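Bilgin opens Tudness workshop for handling demonstration

Print this page | E-mail this article

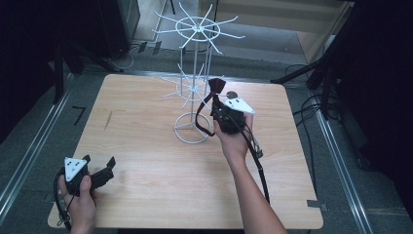
Macario Sandoval
Technical correspondent

Visitors to Bilgin's Tudness site on 15 January 2022 were shown how the firm records small handling tasks for its automation work. The open day drew 200 people, admitted in groups of 9.

The task on show was the placing of a fabric bow on a white wire jewellery stand with two tiers of arms. An operator works with a gripper in each hand, both cabled and both carrying a white triangular marker plate. Cirilo Maldonado, who runs the handling programme, said thin wire was chosen on purpose — the arms are narrow, and a soft item gives the fingers little to hold.

Each group watched for 50 minutes, questions included. Most of the questions concerned cable drag on the wrist, which Maldonado said the team had reduced but not removed. A lighter cable is on order from Fonley.

Bilgin intends to record the same task at three table heights before moving on to necklaces and other items that tangle. The recordings will be used at the Clidden site, where the arms are installed.

A second open day is planned for June. Places must be booked in advance through the Tudness office, and children under 12 will not be admitted to the workshop floor.

Print this page | E-mail this article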